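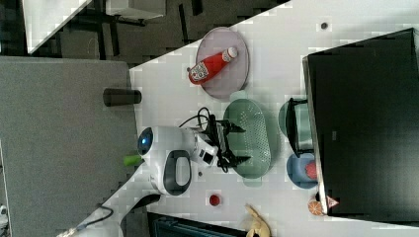
Hernel Community Kitchen: Tableware and Small Equipment
Progress report to the Montes Fund
Submitted by Huw Gwynne, Kitchen Manager
11 March 2019

1. Purpose of this report

This report covers the second period of the grant awarded for the replacement of tableware and small equipment at the Hernel kitchen. It sets out what has been bought, how the items are being used, what remains to be done before the grant closes, and two matters on which the Fund's agreement is requested.

2. Expenditure to date

Expenditure at the close of the period stood at £2,434, all of it within the approved headings. The greater part was spent on plates, bowls and mugs for the teaching tables. The remainder went on colanders, serving dishes and storage containers. Invoices have been sent to the Fund's office under separate cover. No money has been moved between headings, and none has been spent on food, which continues to be met from session fees.

The order placed with Urkska in November was delivered in two parts. The second part arrived later than agreed and the spring timetable was adjusted accordingly. The supplier has credited the carriage charge, and this is shown in the figure above.

3. Colanders and draining equipment

The previous colanders were enamelled steel and had chipped at the rim and around the feet. They were withdrawn at the start of the grant. The Fund asked that their replacements be easy to clean and light enough to be lifted by participants with limited grip, and both points were put to the supplier before the order was confirmed. 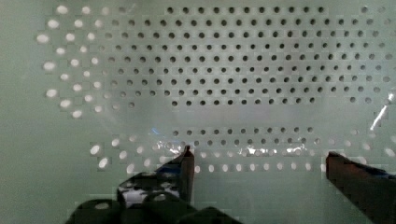
Photograph: Hernel Community Kitchen

The replacements are pale green, with small round holes set in staggered rows. Session leaders were asked to comment on them after the first 10 sessions. The comments were favourable as to weight. Several leaders noted that rice and small pulses collect in the holes if the colander is left standing, and the washing-up instructions have been amended so that colanders are rinsed immediately after use. One leader asked for a larger size for pasta. This has been noted for any future order but is not proposed under the present grant.

4. Tableware

The application proposed that pieces should be distinguishable by colour, so that participants could be directed to a particular plate or bowl without reference to its size or position. This has been carried through as far as the supplier's range allowed.

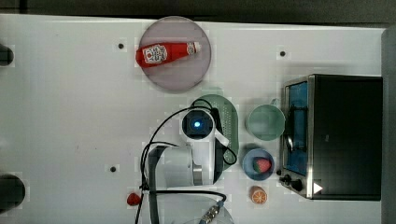

The colour arrangement has been in use at all sessions since the second delivery was unpacked. Leaders report that instructions are followed more readily and that new participants need less prompting when tables are laid. Difficulty has arisen only where two pieces are close in shade. The mint-green mug and the light green oval dish are the clearest case, and a participant asked for "the green one" may reasonably reach for either. The pink plate and the small blue bowl have given rise to no confusion. Leaders now name the piece as well as its colour, and the printed session cards will be revised to match.

5. Storage and stocktaking

Shelving in the Jota room has been cleared and relabelled. Bowls and mugs are kept on the lower shelves and plates above them. Breakages are entered in the kitchen book at the end of each session and will be reported in full at the close of the grant.

6. Matters for the Fund's agreement

The Fund is asked to agree, first, that the remaining balance may be used to exchange the green mugs for a colour more easily told apart from the dishes; and second, that the closing date be extended by one month to allow for the late delivery described in section 2. Neither request involves additional money.

7. Next period

The revised session cards will be issued, the exchange of mugs arranged if agreed, and a full stocktake carried out. A final statement of accounts will accompany the closing report.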